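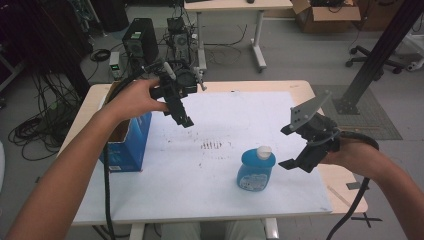 4.2 Packing a filled bottle

Applies to Relden flip-cap bottles shipped singly in a Brukov folding carton. Work on a flat board or table with room for the bottle and the open carton side by side.

CAUTION: Do not pack a bottle with a cracked cap or a lifted label. Set it aside and use another.

1. Fold the carton into shape and tape the bottom seam. Extend the tape 5 cm up each side.
2. Stand the carton on the work surface with the open top facing up and the printed panel toward you.
3. Close the flip cap. Press until it clicks.
4. Turn the bottle upside down over a paper towel for 20 seconds. If any liquid shows on the towel, replace the cap and repeat the test.
5. Wipe the bottle and stand it upright.
6. Hold the bottle by the body and lower it into the carton, base first. Do not lift it by the cap.
7. Fill the gaps with crumpled paper. Leave no more than 3 mm of side play.
8. Fold in the short flaps, then the long flaps, and tape the top.

NOTE: Wipe up spilled soap before starting the next carton.

For carton sizes, see part list 438.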